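Home > Sewing and Household Textiles > Table linen

How much should I allow for shrinkage when cutting cotton for a tablecloth?

Asked by Malik, 7/23/26
Viewed 1444 times
Tags: cotton, shrinkage, hemming, table linen

I need to make a second cloth for a long table. The existing one has come up short after repeated washing and I want to avoid the same fault. The replacement will be plain-weave cotton, bought unwashed, and laundered at 40 degrees. I want a finished drop of 16 cm on all sides. Table with the existing cloth:

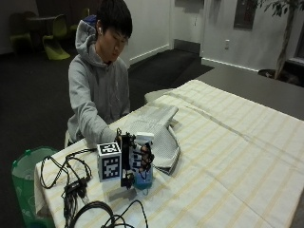
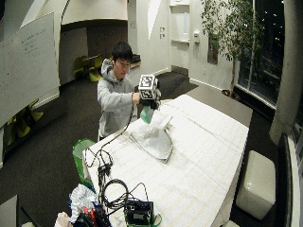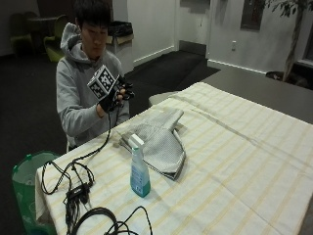
Specific points

1. Is it better to wash the fabric before cutting, or to cut oversize and wash afterwards?
2. Is shrinkage the same along the length and across the width?
3. Does a double-turned hem shrink differently from the body of the cloth?

The shop said "allow a bit", which I can't cut to.

3 answers

Answer 1 (accepted) — Aisling Doherty

Wash first. Published shrinkage values for cotton cover such a wide range that adding a fixed percentage is guesswork.

Before buying the full length, get half a metre and test it. Mark a 40 cm square well inside the edges with a laundry-proof pen, one side parallel to the selvedge. Wash and dry it exactly as the finished cloth will be treated, press it flat without stretching and measure again. Divide 40 by the new figure for each direction. Those are your two multipliers. They will usually differ: warp yarns are held under more tension on the loom, so length normally shrinks more than width.

Run the full piece through three cycles, as some cottons go on moving after the first. Then cut to table size plus 32 cm each way, plus hems. A double 2 cm turning needs 4 cm per side.

On point 3, yes, if the thread shrinks and the cloth does not. Old-fashioned cotton thread puckers the hem. Use polyester core-spun and a stitch length of 3 mm.

Answer 2 — Bendura49

just buy polycotton. mine hardly moved and you don't have to iron it

Answer 3 — Drollton

Agree with the first answer, with one addition. Zigzag or overlock the raw ends before the first wash. A long piece frays badly in the drum and the threads knot round everything else — I lost a good 5 cm off one end that way.

Also check the cut end is square to the grain before measuring. Pull a weft thread and cut along the gap.

Comment from Malik: Test square came out at 38.1 by 39.2. Ordering the full length in May's colour if they still have it.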